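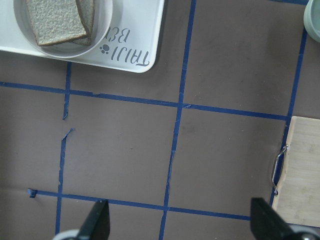 Words and photo: Nermina Vidmar | Bench Notes | 10 October 2022

Home Galleries Faults Parts Contact

Gallery: Tape wear and the missed place on bench 5

The breakfast cell at Brestach picks up bread and sets it on a board. Over 1,411 logged cycles it ran without a stop. Then it began to set down short of the target, and on one cycle a finger touched the table hard enough to trip the force limit. The arm held position as it should. No one was hurt and the fingers were not bent.

Wrist view, fingers open. The blue tape grid is the position reference for the Skalorier tracking software. The left vertical strip is torn through, with a curled tip on one side of the gap and a lifted flap on the other. A small piece is crumpled at the left end of the lower strip. The center strip is frayed near the middle.

The log shows the tracker losing one grid corner and taking the next edge it could find. The resulting offset was 40 mm. The software gave no warning, and we consider that the main fault. Worn tape is normal on this bench and had been written up twice.

Work done: speed limit lowered, force limit left as is, tracker set to stop when any corner is missing. Ajith Kartha is cutting a printed mat to replace the tape. Until it is fitted, check the strips before each shift and do not press loose ends back down. Replace the full strip and run the corner check again.

The next inspection is due at 3,000 cycles or in December, whichever comes first.

Comments

Fletcher Ormsby: We had the same on a Woltix arm. Does the stop also cover a corner that is found but in the wrong place?

Nermina Vidmar: Not yet. It only checks for missing corners.

Kamala Devadiga: Please post the mat drawing when it is done.

Previous Next Back to galleries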